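Greifer-Panne in Visdale: Zweiarmroboter ist schon wieder im Einsatz

Große Freude im Labor von Skuritz: Nach 14 Tagen Zwangspause greift der Zweiarmroboter wieder zu! Im August hatte der linke Greifer mitten im Versuch nicht mehr geöffnet – Fehler 2401, Not-Halt, verletzt wurde niemand. 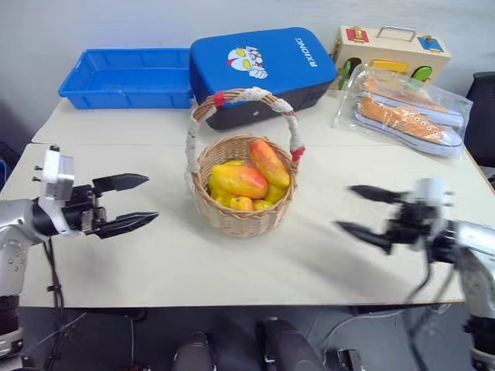 Zwei Arme, ein Obstkorb: Arbeitsplatz des Roboters bei Skuritz.

Schuld war ein Wackelkontakt im Kabel. Technikerin Abla Kanaan fand ihn beim dritten Anlauf. „Ein tolles Stück Detektivarbeit“, schwärmt Laborleiter Elie Sleiman.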